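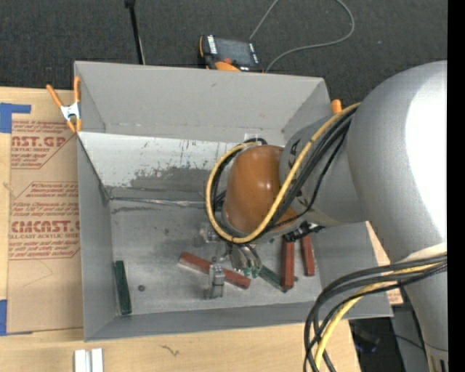
Robot arm over a metal bin, with a green block and a clear block on the bin floor.

CLUMHAM SCREEN AND SERIES SOCIETY
Minutes of the programming meeting, February

Present: Thérèse Marchand (chair), Kendra Lachance (minutes), and 14 other members. Total attending: 16.
Meeting opened at 7:05 p.m.

1. Minutes of the previous meeting
Approved with one correction. Under item 4, "season finale" should read "mid-season finale." The chair initialed the corrected copy.

2. Matters arising
2.1 The subtitle fault reported at the last screening was traced to the playback software, which was loading the forced-narrative track only. The default setting has been changed on the society laptop. Members bringing their own discs should check the track selection before the start time.
2.2 The second loudspeaker has been returned from repair. The crackle on the left channel is no longer present at normal listening level. It has not been tested at full volume.

3. Spring series selection
3.1 Two titles were on the shortlist: Pallura, a crime drama in eight episodes, and The Friesen Line, a family saga in ten. Both had been circulated to members as first-episode previews.
3.2 Lachance presented the ballot results. Ballots returned: 59. Pallura received 34 votes and The Friesen Line received 25. No ballots were spoiled.
3.3 Discussion of Pallura. In favor: self-contained episodes for the first half of the season, consistent running times, and a lead character whose history is released gradually. Against: the flashbacks in episode 1 are graded almost the same as the present-day material, and several members lost track of the time period. One member asked whether the grading changes in later episodes. Marchand has seen through episode 4 and reported that it does not, but that on-screen dates are added from episode 3.
3.4 Discussion of The Friesen Line. The writing was considered stronger, particularly the dinner sequence. The opening episode runs 84 minutes and would not fit the hall booking with an intermission. A split showing was considered and not supported.
3.5 Motion to adopt Pallura as the spring series. Carried, 13 in favor, 2 against, 1 abstaining.
3.6 The Friesen Line to be held over and placed on the fall shortlist without a new preview.

4. Screening format
4.1 Episodes will be shown in pairs, in broadcast order, over four evenings. Start time 7:30 p.m., with a 15-minute break between episodes.
4.2 The "previously on" segment will be played before the first episode of each evening and skipped before the second. End credits will be played in full on both.
4.3 A request to show the episodes in chronological order of story events was declined. Episodes 2 and 5 would each have to be cut into sections, and the license does not permit editing.
4.4 Discussion after each pair limited to 30 minutes. Members who have already seen the season are asked not to refer to later episodes, including by comparison with the source novels.

5. Content notice
5.1 Pallura contains violence, strong language, and one extended scene of psychological abuse in episode 6. The notice will appear on the printed program and on the door.
5.2 Minimum age for the series set at 16. Lachance to amend the membership page accordingly.
5.3 It was asked whether individual scenes should be listed by time code. Agreed that time codes will be available on request at the desk and will not be printed.

6. Account
Balance after payment of the hall deposit: $441. The license fee for Pallura is payable before the first evening and is covered by this amount. No change to the door price.

7. Newsletter
7.1 Lachance requires copy for the next issue by the end of the month. The lead article will be an episode guide to Pallura, limited to the first two episodes.
7.2 Marchand to supply a short piece on Lumon, the miniseries shown in the fall, covering the change of writers after the third episode and its effect on the two subplots. The piece may discuss the ending.
7.3 Reader letters on the Lumon ending have been received and will be printed in edited form.

8. Any other business
8.1 The back row of seats is too close to the projector fan. The row will be moved forward before the first evening.
8.2 A member offered a set of printed scripts for the society library. Accepted.

Actions
Marchand: license payment; Lumon article.
Lachance: content notice; membership page; newsletter layout; fall shortlist entry.

Meeting closed at 8:50 p.m.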